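Skalitgate Display Turntable, Model 42

The Skalitgate Model 42 is a motorized turntable intended for the exhibition of complete automobiles in museums, dealer showrooms and private collections. It is supplied by Mududia as a surface-mounted unit and requires no excavation of the existing floor.

The platform is delivered in segments that pass through a standard double door and are bolted together on site. Rotation is continuous in either direction. Two speeds are available from the wall control, and a key switch prevents operation by visitors.

Order number: 3971
Drive: electric, enclosed
Warranty: 104 weeks, parts and labor
Deck finish: black or light gray

Approach ramps are ordered separately. Customers displaying vehicles with very low ground clearance should request the long ramp set.

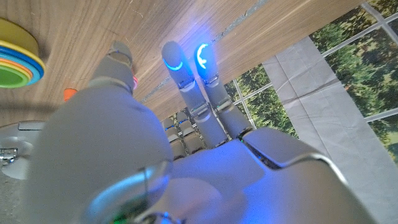

Installation must be carried out by technicians approved by Mududia. Floor drawings should be submitted with the order and are reviewed by Janka Murín, Technical Sales. Replacement drive wheels and deck panels remain available for all earlier Skalitgate models.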